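Jarthorpe Residents' Association
Minutes of the general meeting held 1 August 1999, common room, ground floor
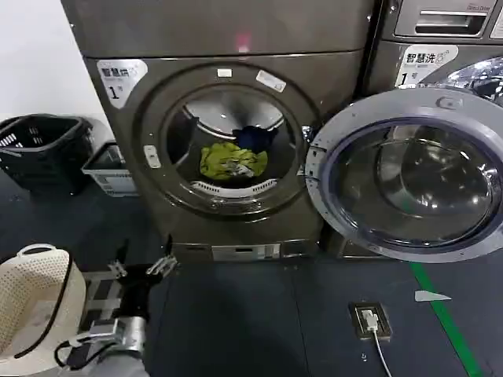 Laundry room. Most of the evening went on this item, so it is recorded first although it was third on the agenda. Vaida Ramanauskas reported that the front loaders are now in regular use and that the sign-up sheet is full most evenings. Several residents had complained of clothes left in the drums after a cycle, sometimes overnight. It was agreed that anyone finding a machine in the state shown, door open and a couple of garments still in the drum, may move them to a basket and use the machine. The black plastic basket by the wall may be used for this. Items are not to be put on the floor or on top of another person's washing.

Present: Povilas Stankevičius (chair), Vaida Ramanauskas, Zane Grīnberga, Dace Butkienė, and residents as per the attendance sheet.
Apologies: Agnese Kairys.

Minutes of the January meeting were read and accepted with one correction. The bicycle shed key is held by Dace Butkienė, not by the office.

Laundry room, continued. Zane Grīnberga asked that machines be referred to by the number on the label when a fault is reported. Two of the last notes under the office door said only "the washer is broken" and the service man from Ekström had to try them all. Povilas Stankevičius noted that the numbering needs checking, as more than one machine carries a 1. Until this is sorted out, people should also write down where the machine stands. Zane to speak to Ekström.

A resident of the second floor asked whether dark and light clothes could be washed together on the short cycle. The chair said this was up to the resident. Another resident said her pillowcases had come out green and she would not be doing it again.

Doors. Dace Butkienė asked that washer doors be left open after use so the seals can air. One resident objected that the open doors are in the way of people carrying baskets. After some discussion it was agreed to leave them open at night and pushed to during the day. Carried, three against.

Hours. The laundry room will close at 10 p.m. on weeknights. A wash cycle can take up to 60 minutes, so the last load should go in by nine. The request for Sunday morning opening was held over.

Money. Balance in the laundry account stands at $1086. The quote from Colico for retiling behind the sinks is $900. Agreed to accept it, provided the work is done on weekdays. The chair to write to them. Vaida Ramanauskas asked for it to be noted that this leaves very little for repairs and that she would have preferred to wait.

Lost property. One grey cardigan, one child's sock with a whale on it, several tea towels. These are in the cupboard under the stairs. Anything not claimed by the next meeting goes to the Lititz Street charity shop.

Other business. The light on the back stairs is out again. Reported to the office, no reply yet. The neighbours have asked that the bins not be wheeled out before 7 a.m. Agnese Kairys sent a note offering to redo the sign-up sheet in a larger print with a column for unit numbers. Accepted with thanks.

Meeting closed 9:20 p.m. Next meeting to be posted on the board by the mailboxes.

Minutes taken by Z. Grīnberga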